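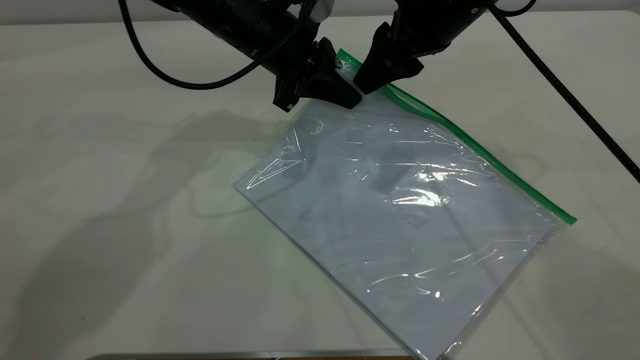 A clear plastic storage bag with a green zipper seal.

How Does a Zipper Bag Stay Shut?

Run your finger along the top of a zipper bag and you will feel ridges. They are small, but they do all the work of keeping the bag closed.

One side of the bag has a ridge that sticks out. The other side has a groove, like a tiny ditch. When you press the two sides together, the ridge pops into the groove. The ridge is a little wider at its tip than at its base, so it catches inside and does not slide back out by itself.

Plastic can do this because it bends. The walls of the groove spread apart to let the ridge in, then spring back to where they were. A material that springs back like this is called elastic. Glass would be a poor choice for a zipper bag. It would crack before it bent far enough.

Why is it easy to open a bag with your fingers but hard to pop it open by squeezing? When you pull the top edges apart, you open the seal in one small spot, and then the next spot, and so on down the line. Squeezing pushes on a long part of the seal all at once, and that takes much more force.

Crumbs are a problem for zipper bags. If one gets stuck in the groove, the ridge cannot go all the way in, and air or water can leak past.

Try it yourself

You will need 2 zipper bags, some water and a sink.

Fill each bag halfway with water. Seal one all the way across. On the other, leave a gap as wide as your little finger. Turn both bags upside down over the sink and watch where the water comes out.

Words to know
Elastic: able to bend or stretch and then go back to its first shape.
Groove: a long, narrow cut or channel.

Written by Declan Baxter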